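Tendik Twin
Two-arm teaching cell for tabletop work

Home > Teaching Cells > Tendik Twin

If you have ever tried to explain to somebody over the phone how to tie a shoe, you already know why we like showing a robot a job so much better than writing it out in code. The Tendik Twin is our two-arm bench cell for people who want to teach by doing. You steer the arms through the task yourself, the cell records every joint and every camera while you do it, and you come away with a set of demonstrations your training software can learn from. Our customers have taught it all sorts of things (we have a soft spot for the bakery that started with cookie cutters), but toy bricks and a pair of trays are still where we suggest everyone begins, and it's the task we run ourselves on the bench in Heffernan.

There are two ways to lead the arms. By hand, you press the release on the arm, take hold of it near the wrist and simply walk it through the motion, which suits short, simple moves and first-time users. By remote, you sit at the Orkasora leader station, a pair of smaller arms that the big ones copy as you move. Most folks switch over to the station by their second afternoon, and we do recommend it for anything that needs both arms at once!
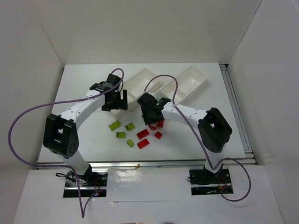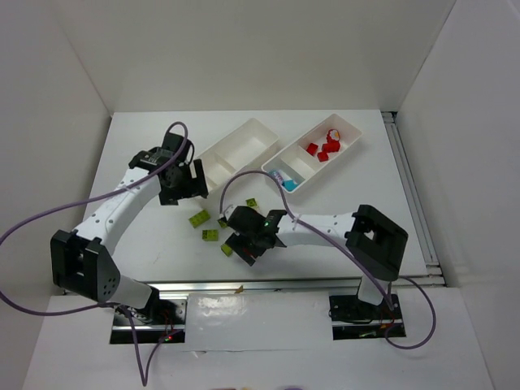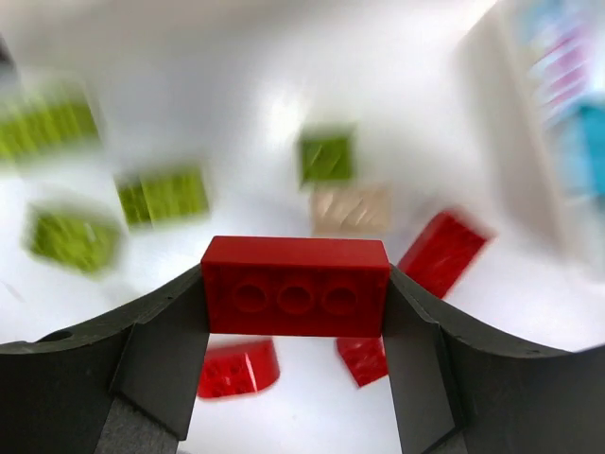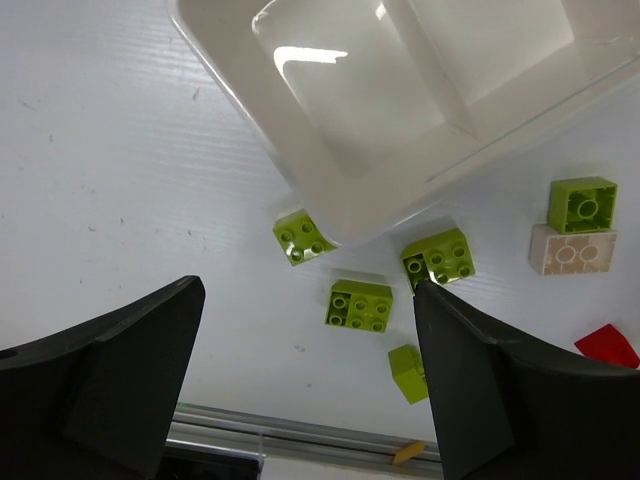
Brick sorting on the Twin: two views over the table, then two from wrist cameras.

What comes in the crate

Two follower arms with grippers
Orkasora leader station, two handles, with foot pedal
Wrist camera for each arm, plus one fixed camera and its bracket
Cable set and spare ties
Trusow recording software, one seat, with updates for 2 years
Starter kit of toy bricks and trays

You will need to supply a sturdy table and your own computer. The side and back panels are sold separately, and we think they're well worth having, as plain walls keep the rest of your shop out of the recordings.

A few words on recording

Take your time with the first dozen or so demonstrations and throw them away without guilt. Everybody's hands are stiff at the start. Once you feel comfortable, go for steady and unhurried, close the gripper fully before you lift, and move the bricks to new spots between takes so the robot doesn't learn just one layout. The pedal starts and ends each take, and a long press discards it, so you never have to let go of the handles. Our own brick set came to 1,315 takes, recorded in March, and it ships on the drive with the software so you have something to compare yours with.

Specifications

Weight, complete crate: 44 kg
Storage on included drive: some 3,000 takes at default settings
Power: standard wall outlet, one per arm
Warranty: 2 years, parts and labor, gripper fingers excluded

Ordering

The Twin is built to order, so please write to us before you plan a project around it and we'll give you a real ship date. Schools and university labs can ask for the education price. If you already own a single-arm Tendik, the second arm and the leader station can be added on their own, and your old recordings will still open in Trusow.

Page updated Jun 14, 2025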